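Plalton Swim Club Newsletter
Pool News

By Primo Testa
January

Print this item | E-mail this item

Quick one this month, writing this between the early lanes and the school group.

Heating first. The new pump from De Bruijn is in and running. Water was at 78 on Tuesday morning and it stayed there all day, so the complaints can stop. If it feels cold getting in, that's the air in the hall. The hall heater is a separate job and we're waiting on a quote from Loler.

Locker keys. Eleven are missing again. Check your bags, check the car, check the kids. A lost key is now $20, taken off your deposit. Ans Dierckx has a box at the front desk - drop them in, no questions asked.

Towels. The rental ones go back in the bin by the showers, not on the bench and not over the radiator. We got a new batch from Wisel before the holidays and would like them to last past spring. Please don't use them on your hair dye. Please don't take them home to "wash them for us" either, they don't come back.

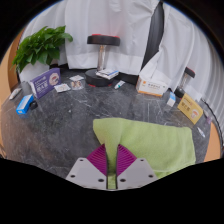

Lane times are changing from next week. Early lanes 6 to 7:30 as before. Lunch lanes move to 12:15 becuase the school needs the extra quarter hour to get everybody dressed and on the bus. Evening lanes same as now, except Thursday, when the diving group has the deep end until 8. Slow lane is the one by the windows. Slow means slow. If somebody taps your foot, let them by at the wall.

Membership. We're at 264, up a bit on last winter. Renewals are due by the end of the month, forms at the desk or ask Ans to mail you one. Family rate hasn't changed. If you paid in the fall you're fine, ignore the reminder letter, it went to everyone by mistake. Sorry about that.

The sponsored swim brought in $900 for the new starting blocks. Great result, thanks to all who swam and all who paid up. A few pledges still outstanding - you know who you are.

Parking: the gate side is for staff and the bus only. Still. Cars left there on Tuesdays block the chlorine delivery and the driver wont wait.

Next item for the newsletter to me by the 15th please, typed if possible.

Last updated: January, 9:40 am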